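When the actress and the drummer announced their wedding in June, my sister sent me 2 messages before breakfast, both in capital letters. We have followed Nelli Mäkelä since Plindow, the series where she played the dentist.
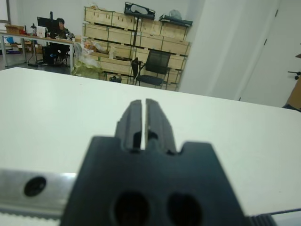 Two fingers with a narrow gap.

The husband is Kauko Nieminen from the band Lakari. I like him, but I did not see this coming — she was with the director for so many years.
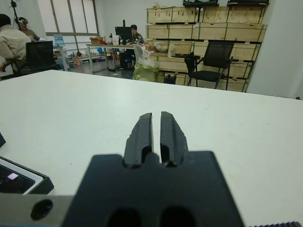 Black gripper, white table.

They say that 400 guests were invited to Trosby. My own wedding had fewer people and one very long speech by my uncle.
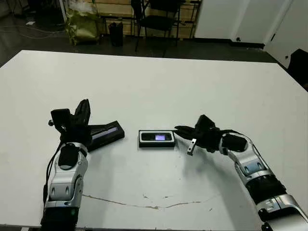 The dress I found a little too serious for her. My sister disagrees and says I understand nothing about sleeves, and perhaps she is right. What I wish to know is if the dentist will return for the new season, as the newspapers write only about the cake.
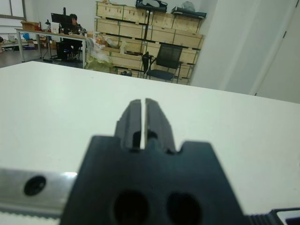
Text: Ilham Sitompul, writer of this blog

If you have read something about the new season, please write it in the comments. I will answer in the evening.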